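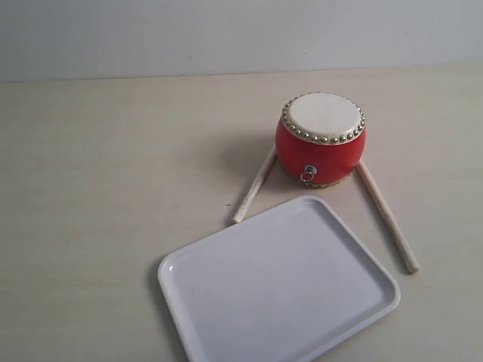
Inicio Perfil Hilos Multimedia Buscar

Hilo sobre la jornada de puertas abiertas de Zallmont en Villalba, 03/03/2018. Apuntes técnicos, sin orden especial.

El puesto que más me interesó era el de manipulación con objetos corrientes. Brazo de seis ejes, pinza paralela, control en Stustasska. Al brazo lo llaman Roro.

La tarea: coger una baqueta apoyada en un tambor pequeño y dejarla en una bandeja blanca. Después, la otra. El tambor no debe moverse.

Dificultad real: las baquetas son cilindros sencillos de madera clara sobre mesa beige. Poco contraste, y la bandeja blanca tampoco ayuda a segmentar. El tambor rojo se localiza sin problema.

Segunda dificultad: la baqueta está inclinada. Si la pinza entra vertical, agarra mal y el palo gira. Roro corrige la muñeca antes de cerrar – se nota una pausa breve.

Apertura máxima de la pinza: 70 mm. Velocidad limitada a 100 mm/s por la presencia de público. Con esas cifras el ciclo se hace largo, pero se sigue bien.

Llevan 236 ensayos registrados desde noviembre. Pregunté por la tasa de fallo y me remitieron a un informe que aún no está publicado.

Vi 3 ciclos. En el segundo la baqueta cayó con la punta sobre el borde de la bandeja. El operador lo anotó como fallo. Correcto, a mi juicio.

Eché en falta un sensor de fuerza en los dedos. Estiman el contacto por corriente de motor – suficiente para madera, dudoso para piezas frágiles.

Etiquetas: Robótica / Visitas y demostraciones

Hilos recientes
Calibrar una cámara fija sin perder la tarde
Ventosas o pinza: notas de taller
Ruido en encóders baratos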